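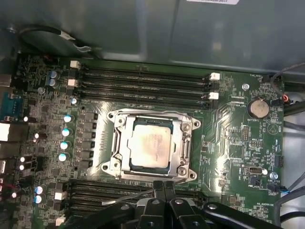

**Figure 1.** Motherboard with the processor seated in its socket and the four memory slots empty.

### 4.2 Daily quests and return visits

Plulell is a free online game in which players explore a chain of islands and complete short daily quests. Each quest asks the player to reach a named place, collect an item, or speak to a character. A new set is posted every morning and the old set is removed at the same hour. Most of the quests in our sample were on Flullirholm, the first island open to new players, and the rest were on Wattimena, which can be entered only after level ten.

We followed 695 player accounts through June. Accounts were included if they had logged in at least once in the week before the study began. Of these, 300 were shown the quest list as soon as they logged in. The others had to open it from the map menu, as in the normal version of the game. The quests and rewards were the same for both groups.

Players who saw the list at login started more quests, mostly in the first few minutes of a session. They did not finish a larger share of the quests they started. Many dropped a quest when it sent them to the lower caves of Flullirholm, where the path splits twice and the map does not show depth. The same pattern appeared in the menu group.

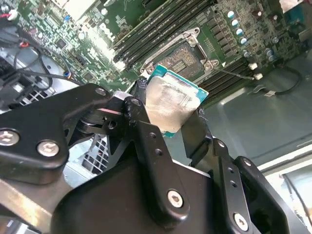
Reward size had a weaker effect than we expected. A quest worth 500 coins was started more often than one worth 200 coins, but the gap closed for players who had already bought the larger boat. After that purchase there is little left in the shop to save for, and several players wrote in the exit survey that they no longer looked at the coin value. They chose quests by distance from the dock instead.

Wattimena quests were finished more often than Flullirholm quests in both groups. We do not read this as a sign that they are easier. Players on Wattimena have more experience, and they also have access to the Gruscombe ferry, a shortcut that takes them across the island in one step. Session logs record use of the ferry but not the reason for it, so the two effects cannot be separated with the present data. Section 4.3 repeats the comparison using only accounts that had reached level ten before the study began.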